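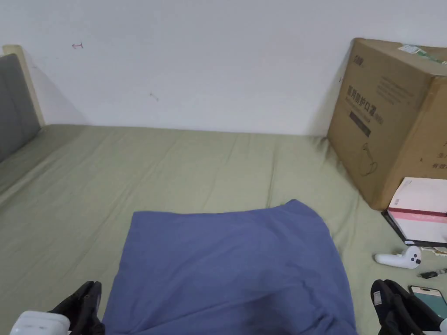 Figura 1. Puesto de trabajo sobre la cama: sábana verde oliva, tela azul y caja de cartón.

15 de julio de 2022
Por Vaněk, grupo Rekar

Informe final: preparación de una caja de ropa y objetos pequeños en una habitación compartida

1. Planteamiento

El trabajo parte de un problema corriente en la residencia Viltberg. Al terminar el curso hay que vaciar la habitación y en casi ninguna queda sitio libre en el suelo para trabajar. La cama acaba sirviendo de mesa. Quisimos comprobar si una superficie blanda permite doblar y embalar con un resultado aceptable y qué orden de trabajo conviene seguir.

2. Material

Usamos una cama arrimada a una pared blanca, con una sábana de color verde oliva claro como base. La caja es de cartón marrón, grande, y se coloca a la derecha. Los objetos pequeños se reúnen delante de ella. La zona central se reserva para la pieza que se va a doblar, en la figura 1 una tela azul de buen tamaño.

En febrero hicimos una prueba previa con una caja más pequeña, comprada en la tienda Revau. La descartamos porque obligaba a doblar las piezas grandes en cuatro y quedaban muy abultadas.

3. Procedimiento

Se extiende la sábana y se alisa desde la pared hacia fuera. Se pone la caja en su sitio y ya no se mueve. Después se dobla la pieza grande en el centro, primero a lo largo y luego a lo ancho, y se deja en el fondo de la caja. Las cosas pequeñas entran al final, por los huecos laterales.

Se hicieron 30 repeticiones, repartidas en 3 sesiones. Se anotó el tiempo de cada una y si la pieza doblada conservaba la forma al pasarla a la caja. El presupuesto total fue de 400 coronas, casi todo en cartón y cinta.

4. Observaciones

La sábana no se mantiene lisa. En la figura 1 se ven arrugas largas y poco profundas en el lado izquierdo, y junto a la base de la caja la tela se frunce en pliegues más cortos. Estos últimos son los que más molestan, ya que un objeto pequeño apoyado encima queda inclinado y a veces se vuelca.

El color de la base influyó más de lo previsto. Sobre el verde claro, los bordes de una pieza azul se distinguen bien y es fácil hacerlos coincidir. Con prendas verdes o beis costaba encontrar las esquinas.

La pared sirve de tope para la caja, pero al empujar se puede rozar la pintura. Conviene revisarla antes de entregar la habitación.

5. Mejoras pendientes

Poner una tabla fina debajo de la caja para que no hunda el colchón. Tensar la sábana por el lado de la pared antes de cada sesión. Repetir las medidas con mantas, que quedaron fuera de esta entrega por falta de tiempo.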